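Local 1531 Members Ratify Two-Year Agreement at Molness

5/27/24

Members of Local 1531 have ratified a new two-year agreement with Molness, the furniture maker that employs 200 people at its Clillard plant. Ballots were counted Sunday night at the union hall, and the result was posted on the plant notice boards before the first shift the next morning.

The agreement covers all hourly workers in assembly, finishing, shipping and maintenance. It replaces a contract that had been extended twice while talks went on. Wages go up by 5 percent in the first year. A raise for the second year is also written into the agreement, with the amount tied to the pay scale for each job grade.

The local's bargaining team had recommended a yes vote. In a notice sent to members with the ballot, the team said the company had dropped its proposal to change how overtime is assigned. Overtime will still be offered by seniority within each department, and supervisors will have to post weekend work by the end of the shift on Wednesday.

Health coverage was the last item to be settled. Molness had asked for a higher employee share of the monthly premium starting right away. Under the final language, the share stays where it is until August and then goes up once, with no further change for the life of the agreement. Workers on family plans will keep the same deductible.

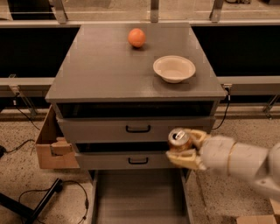 The new agreement also changes the rules on breaks, a sore point in the finishing department since the lunch schedule was cut back last year. Each department will get its second break back, and the company will set aside a place near the work area where people can sit down and eat. The local had asked for a full break room on the second floor, but the language that passed is more modest: a table, chairs and storage in each area, something on the scale of a gray cabinet with a drawer and enough room on top for a bowl and a round orange ball. Stewards will check that the spaces are in place before the new schedule starts.

Grievance steps are mostly the same as before. The time limit for filing at the first step has been lengthened, and a steward may now attend the first meeting on paid time. Cases that are already open will be handled under the old rules.

The vote comes as two other shops in the area are getting ready for talks of their own. The contract at Pitkänen, a flooring supplier, expires at the end of the year, and its members have started returning bargaining surveys. At Starnitmont, where workers voted to join the local last fall, the first round of meetings has been held – no date has been set for the next one. The local said wages and scheduling are the main issues at both.

Printed copies of the Molness agreement will be available from stewards once both sides have signed it. Until then, members can read the summary at the union hall during office hours. Back pay to the expiration date of the old contract will be included in a separate check. Members who have moved in the past year should give the office their current address so the check is not delayed.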